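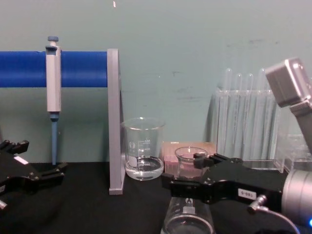 What the merged curriculum means for second-years

Blog > Medical School > Draltmont

November
Posted by Nhi Vương

The dean's office at Draltmont sent out the final plan for the merged curriculum last night at 9:40. It is 176 pages. I read most of it in bed and the rest this morning before rounds, so this post is mainly my notes, cleaned up a little.

The short version is that the two teaching sites, Draltmont and the Vukberg campus in Donasbridge, will run one program starting with the next entering class. There will be 255 students a year, split between the sites. Lectures are shared by video. Anatomy stays in person at both. Students already enrolled finish under the old rules, except for the research block, which changes for everybody.

The research block is the part I care about. When I did mine it was ten weeks, full time, and you were not allowed to take call. Under the new plan it drops to six weeks and can be spread over a semester in half days. The reason given is scheduling at the hospital. I believe that, but six weeks in half days is very little time. My first two weeks went to safety modules and waiting for a badge.

Hạnh Doãn was a year ahead of me and now supervises students at Vukberg. I called her to ask what she thought. She said half days work for chart reviews and are close to useless for bench work, where a single run can take you from eight in the morning until dinner. She expects most students will pick chart reviews. She also said the faculty were asked for comments in August and she sent in a full page, and the wording in the final plan is the same as in the draft.
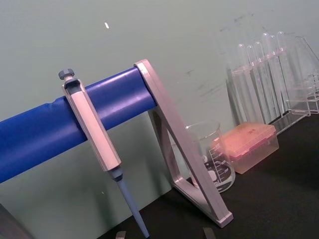 The plan does keep the basic lab skills course, and I'm glad of that. It was cut in the first draft and came back after 851 people signed the student letter. I complained about that course when I took it. We spent whole afternoons on dilutions, and I was slow. But it is where I learned to handle a pipette and to hang it back up on the stand, the way the one here is hooked over the blue bar, when I would have just laid it on the table. I still read lab results differently from having done some of it by hand. The course will be taught in the Diệp building, which has the newer benches and terrible parking.

Two things are still not settled. One is the shuttle between campuses. The plan says it will run "as demand requires," and anyone who has waited for the current shuttle knows how that goes. The other is who signs off on a research project when the student is at one site and the mentor is at the other. Page 88 says the site director. Page 131 says the mentor's department. I emailed the curriculum office about it and got an automatic reply.

There is a question session for students at noon next week in the main auditorium, and residents can attend. I am on service and will probably miss it. If you go, please send me your notes and I will add them to this post.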